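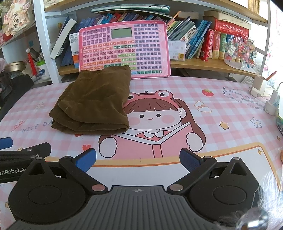
图4 卡通桌垫上折叠的橄榄褐色绒布与张开的夹爪，指端为蓝色纹理指垫

4 连续比赛日中的守门员轮换与少打多防守

4.1 问题的提出

上一节讨论了旅行距离对比赛结果的影响，并且得到一个不太令人满意的答案：距离单独来看，对客队的得分几乎没有稳定的作用。教练们在访谈中却多次提到疲劳。我们认为，这两件事并不互相矛盾。疲劳可能首先出现在比赛中某些负担特别重的时段，而在全场比分里，它容易被其他因素掩盖。冰球比赛中，少打多防守就是这样的时段。一方有球员被罚下以后，场上的四名球员需要在自己的防守区内长时间滑行、阻挡射门，而且不能按照平常的节奏换人。

本节因此提出两个问题。第一，球队在连续两天比赛的第二天，少打多时的失球是否更多。第二，如果更多，那么这种差别应当归于守门员，还是归于守门员前面的球员。第二个问题对教练有直接的意义。在我们研究的联赛里，大多数球队只注册两名守门员，教练在第二天是否换守门员，常常是比赛以前最后作出的决定。假如失球的增加主要来自守门员本人的疲劳，轮换就应当有帮助；假如主要来自场上球员，那么换守门员的好处就很有限，甚至会因为第二守门员水平较低而得到相反的结果。

在文献中，关于守门员连续出场的讨论多数以最高水平的职业联赛为对象。这些联赛的球队有专门的医疗人员和较舒适的交通工具，结论不一定可以直接搬到低一级的联赛。我们的联赛中，球队一般乘坐大巴，比赛结束以后当晚出发，到达下一个城市往往已经是凌晨。因此，我们预期连续比赛的影响会比较大。后面可以看到，这个预期只得到了部分的支持。

4.2 数据

比赛数据来自联赛的官方记录表，时间范围从四个赛季以前的九月开始，到2019年1月23日为止。最后一个赛季在数据截止时还没有结束，我们仍然保留了它，原因在4.6中说明。全部样本包括1,198场常规赛，季前赛和季后赛没有包括在内。季后赛的日程与常规赛很不一样，两支球队连续相遇多次，守门员的使用也更加集中，把它放在一起分析会使解释变得困难。

在这些比赛中，我们一共识别出3,731次少打多防守。识别的规则如下。一次少打多防守从球员被罚下以后的第一次开球算起，到处罚时间结束、失球或者本节比赛结束为止。如果在这段时间里对方也有球员被罚下，场上人数变为相等，我们就把相等以前的部分作为一次独立的观察，相等的部分不计入。三人对五人的情况很少，而且失球的可能性明显较高，我们把它保留在主样本里，同时用一个虚拟变量加以区别。跨越两节的处罚在记录表中有时写为一次，有时写为两次，我们统一合并为一次。

样本中有47名守门员至少经历过一次少打多防守。其中有的只在某一场比赛的最后几分钟上场，他们的个人效应当然无法准确估计。我们没有删除他们，而是采用分层模型，使观察很少的守门员向总体平均值收缩。如果删除这些守门员，样本会失去一部分恰好与我们的问题有关的比赛，因为第二守门员在赛季前半段常常只有很少的出场时间。

记录表的质量并不均匀。处罚的开始时间和失球时间一般是可靠的，因为它们由计时台直接记录。射门次数则由主场的统计人员人工记录，各个场馆的标准不同。Sarahí Hinojosa负责核对了射门记录，她重新观看了一部分比赛的录像，并且把自己的记录与官方记录进行比较。比较的结果是，官方记录在多数场馆略微偏高，而在Jendora的主场偏高得最明显。那里的统计人员似乎把一些被防守球员挡住的射门也算作射正。这种偏差对主客两队大致相同，所以不会直接影响胜负方面的分析，但是它会使守门员的扑救率看起来比实际更好。在模型中，我们为每一个场馆加入了一个随机截距。

此外，Allberg队在第二个赛季中更换过主场。旧场馆的冰面比标准冰面稍窄，新场馆则为标准尺寸。我们把两个场馆作为不同的场馆处理。冰面的宽度对少打多防守是重要的，因为较窄的冰面使进攻一方不容易拉开防守队形，也使防守球员需要滑行的距离变短。

4.3 变量的定义

因变量有两个。第一个是二元变量，表示一次少打多防守中是否失球。第二个是在这段时间里对方射正的次数。使用两个因变量的目的，是把守门员的作用与场上球员的作用分开。如果场上球员疲劳，他们应当让对方得到更多的射门，或者得到位置更好的射门；如果守门员疲劳，在射门次数和位置相同的条件下，失球应当更多。

射门的位置在记录表中只有粗略的分类，即门前区域、两侧区域和蓝线附近。我们用这三类构造一个射门质量的指标，并且参考Zerouali指标的做法，对反弹以后立即进行的第二次射门给予较高的权重。原来的指标还使用传球路线的信息，我们的数据中没有这一项，所以这里只能称为简化的形式。我们比较过加权和不加权的两种版本，它们对比赛的排序很接近，下文只报告加权版本。

最主要的自变量是日程。我们把每支球队的每场比赛分为三类：前一天没有比赛；前一天有比赛，而且两场都在同一个城市；前一天有比赛，而且两场之间有旅行。把第二类和第三类分开是必要的。联赛的日程安排中，有一部分连续比赛是两支球队在同一场馆连续交手，对于主队来说，第二天的情况与普通的主场比赛没有很大的差别，球员可以在家中睡觉。只有第三类才符合教练们所说的“辛苦的周末”。

守门员的出场状态也分为三类：前一天没有比赛；前一天有比赛，但由另外一名守门员首发；前一天有比赛，并且本人首发。中途换人的情况按照实际出场时间处理。如果一名守门员在前一天的出场时间超过一节，我们把他视为已经出场。这个界限有一定的随意性。我们也试过用两节作为界限，受到影响的比赛不多，主要系数的方向没有改变。

控制变量包括比赛进行到的节次、当时的比分差、对方球队多打少进攻的赛季水平、是否主场，以及本队在同一场比赛中此前已经进行过的少打多防守的次数。最后一个变量需要特别说明。同一场比赛中多次被罚的球队，主要的防守球员会在短时间内多次上场，这本身就是一种疲劳，它与日程造成的疲劳可能互相加强。我们因此在一部分模型中加入了二者的交互项。

4.4 估计方法

对于是否失球，我们使用分层的逻辑回归模型；对于射正次数，我们使用分层的负二项回归模型，并且把少打多防守的实际持续时间作为偏移量。守门员、球队与赛季的组合、场馆三者都作为随机效应进入模型。守门员的随机效应跨越赛季保持不变，球队的随机效应则允许逐年变化，因为低级别联赛中球员的流动很大，一支球队在两个赛季之间往往更换一半以上的阵容，而守门员个人的技术水平相对比较稳定。

模型用贝叶斯方法估计，计算在Moritz软件包中完成。所有连续变量都进行了标准化，回归系数使用较弱的正态先验，随机效应的标准差使用半正态先验。我们检查了各条链的收敛情况，也用后验预测的方法比较了模型产生的失球分布与实际的失球分布。模型对没有失球的比赛拟合得很好，对一场比赛中少打多失球三次或者更多的情况则稍有低估。这样的比赛很少，我们没有为此增加模型的复杂程度。

选择问题是这一部分最难处理的问题。教练不是随机地决定谁来守门。一般来说，第一守门员被安排在较强的对手面前，第二守门员被安排在较弱的对手面前。如果不考虑这一点，第二守门员的表现会显得过于好。我们加入对方的多打少水平，可以减少这种偏差，但是不能完全消除它。教练还掌握一些我们看不到的信息，例如守门员在早晨训练中的状态，或者轻微的伤病。为了对这个问题有所估计，我们另外做了一个只使用同一名守门员内部变化的分析，也就是比较同一个人在休息以后和在连续出场时的表现。这个分析的观察数量较少，但它不受守门员之间水平差别的影响。

还有一种可能的办法，是利用日程本身的外生变化。联赛的日程在夏天就已经公布，那时教练还不知道自己的守门员在冬天会是什么状态。我们用日程公布时的休息天数作为工具变量，替代实际的休息天数。由于中途改期的比赛很少，两个变量几乎完全相同，工具变量的结果与主模型也几乎没有差别，因此不再单独列出。

4.5 结果

先看是否失球。在控制了对手和比赛状态以后，前一天有比赛并且有旅行的球队，在少打多时失球的可能性较高，后验分布的大部分位于零的右侧，但是九成的可信区间仍然接近零。同城连续比赛没有显示出类似的作用，它的系数很小，符号在不同的模型设定中也不一致。换句话说，单独的连续出场似乎不足以使少打多防守变差，需要加上夜间的旅行，差别才比较清楚。

再看射正次数。这里的结果比较明确。有旅行的连续比赛中，对方在多打少时的射正次数增加，而且增加的部分主要来自门前区域。两侧区域的射门变化不大，蓝线附近的射门甚至略有减少。这种分布与疲劳的解释是相符的。防守球员如果不能及时移动，进攻一方就没有必要从远处射门，他们可以把球传到门前。我们与三位助理教练讨论过这个结果，他们都认为这与自己的观察相同，其中一位指出，球员在第二天的第三节常常“站着防守”，也就是用球杆代替脚步。

比赛的节次有很大的作用。在第一节，三类日程之间几乎看不出差别。差别在第二节开始出现，到第三节最大。第二节的情况还要考虑换人席的位置，在这一节中，各队的换人席离自己的防守区较远，防守球员很难在对方控球时下场。我们原来估计第二节的差别会是最大的，但数据没有支持这个估计。一个可能的解释是，教练们清楚第二节的困难，所以在这一节中更早地让球员解围并且换人，愿意放弃控球的机会。

交互项的结果也应当提到。本场比赛此前的少打多次数与有旅行的连续比赛之间存在正的交互作用。如果一支球队在第二天很少被罚，它的少打多防守与平时差不多；如果它多次被罚，防守的质量就下降得比平时快。这说明日程的影响不是一个固定的数量，它取决于比赛怎样进行。对教练来说，在连续比赛的第二天避免不必要的处罚，可能比选择哪一名守门员更加重要。

关于守门员的部分，我们在控制射门次数和射门质量以后，重新估计了失球的模型。本人前一天首发的守门员，与前一天休息的守门员相比，失球的可能性只有很小的增加，可信区间宽而且明显包括零。在只使用同一名守门员内部变化的分析中，估计值更小。我们不能由此断定守门员不会疲劳，因为数据的精度不足以排除中等大小的影响。但是可以说，我们观察到的失球增加，较大的部分可以由射门次数和位置的变化来解释，留给守门员本人的部分不多。

守门员之间的差别则是相当大的。在后验分布中，较好的第一守门员与一般的第二守门员之间的差距，超过连续出场造成的差距。对于两名守门员水平相差较大的球队，在第二天进行轮换，从少打多防守的角度看没有明显的好处。对于两名守门员水平接近的球队，轮换没有害处，并且可能对整个赛季的健康有利，但后者超出了本节的范围。

为了使结果更容易理解，可以看Allberg队的情况。这支球队在第三个赛季中固定实行轮换，教练在赛季开始以前就宣布，任何守门员都不在连续两天中首发。它的两名守门员在模型中的个人效应很接近。在有旅行的第二天，该队让对方得到的门前射门与其他球队一样增加，失球也与模型的预测基本一致。第四个赛季，教练更换，轮换的规则被取消，情况没有明显的改变。Jendora队是相反的例子。该队有一名出场很多的第一守门员，在四个赛季中几乎承担了所有重要比赛，连续出场的次数也是样本中最多的之一。他的扑救表现在第二天没有下降，但该队在第二天的第三节仍然失球较多，因为射门的数量增加了。如前面所说，Jendora主场的射门记录偏高，所以我们只用该队的客场比赛重复了这个比较，得到的结论相同。

两个例子不能证明一般的规律，我们在这里提到它们，是因为它们处在轮换政策的两端，而且模型对两者都给出了合理的预测。

4.6 稳健性检验

我们进行了几种检验。首先，去掉没有结束的最后一个赛季。这样做使可信区间变宽，点估计的变化很小。保留这个赛季的理由是，它包括了较多有旅行的连续比赛。联赛在这一年为了减少球员在工作日的缺课，把更多比赛集中到周末，连续比赛的比例因此上升。

其次，去掉三人对五人的情况。失球模型中各项系数几乎没有变化，射正次数模型中门前区域的系数略为减小。

再次，我们改变了对旅行的定义。主模型中，只要两场比赛在不同的城市进行就算作有旅行。另一种定义只计算夜间乘车超过三小时的情况。使用这个定义以后，系数变大，但是观察减少，不确定性也随之增加。两种定义之间还有一个中间地带，即短途旅行，球员在午夜以前可以回到家中。对这一类比赛单独估计的系数介于同城比赛与长途旅行之间，次序是合理的，不过差别都没有达到可以明确区分的程度。

最后，我们考虑了裁判的影响。疲劳的球队可能犯规更多，裁判也可能在比分悬殊时改变判罚的标准。如果连续比赛使球队得到更多的处罚，那么进入样本的少打多防守就不是随机的。我们检查了每场比赛的处罚次数，有旅行的球队在第三节的确被罚得稍多，主要是绊人和钩人，这两种犯规通常都与脚步不及时有关。把处罚的类型加入模型以后，日程的系数稍有下降，方向不变。

我们还做过一个安慰剂检验，用后一天是否有比赛代替前一天是否有比赛。从逻辑上说，还没有进行的比赛不会造成疲劳，系数应当接近零。射正次数模型的结果符合这个要求。失球模型中得到一个小的正系数，我们认为可能与教练为第二天保存主力球员有关，也可能只是偶然。现有的数据无法判断。

4.7 讨论与局限

本节的结果对4.1中的两个问题给出了不同程度的回答。关于第一个问题，有旅行的连续比赛与较差的少打多防守有联系，其中射门方面的证据较强，失球方面的证据较弱。失球本身是少见的事件，偶然性很大，这种次序在统计上并不奇怪。关于第二个问题，证据倾向于场上球员，而不是守门员。

需要承认的局限有以下几个。射门位置的分类过于粗略，门前区域内部仍然有很大的差别，守门员视线是否被遮挡也完全没有记录。如果疲劳的防守球员不能把对方前锋从门前推开，守门员面对的射门就更困难，而我们的指标不能反映这一点。在这种情况下，我们对守门员疲劳的估计可能偏高，所以关于守门员作用较小的结论不会因此减弱。

我们没有球员的上场时间。记录表只列出失球时在场的球员，不列出每一次换人。因此，“场上球员的疲劳”在本节中是一个推断，没有直接测量。部分球队已经开始使用佩戴式的设备记录滑行速度，但是这些资料属于各俱乐部，我们没有得到使用的许可。将来如果能够取得哪怕两三支球队的资料，就可以检查第三节中防守球员的移动速度是否真的下降。

另外，联赛的规则在四个赛季中有一次小的修改，涉及延误比赛的判罚。修改以后，这一类处罚减少。我们把赛季放入球队的随机效应，可以吸收大部分的变化，但不能排除它与日程的变化有一定的重合。

关于结论的适用范围，我们建议保持谨慎。本联赛的球员年龄较小，恢复能力一般较好，同时他们的力量和经验不如成年球员。在成年联赛中，经验丰富的防守球员也许能够通过站位来弥补体力的不足，门前射门的增加就可能不那么明显。交通条件也是一个重要的区别。以夜间大巴为主的联赛与以飞机为主的联赛，在“旅行”这个词下面所指的事情是很不相同的。

从实际工作的角度，球队可以考虑在有旅行的第二天扩大少打多防守的人员范围。样本中的多数球队只用两对前锋和两对后卫轮流完成这项任务，在第三节也很少改变。增加第三对前锋会降低平均水平，但可以缩短每次上场的时间。我们没有足够的数据来比较两种安排，因为真正使用三对前锋的球队太少，而且它们同时也是联赛中阵容较深的球队。下一节转向多打少进攻，使用相同的日程分类，检查进攻一方是否也出现类似的变化。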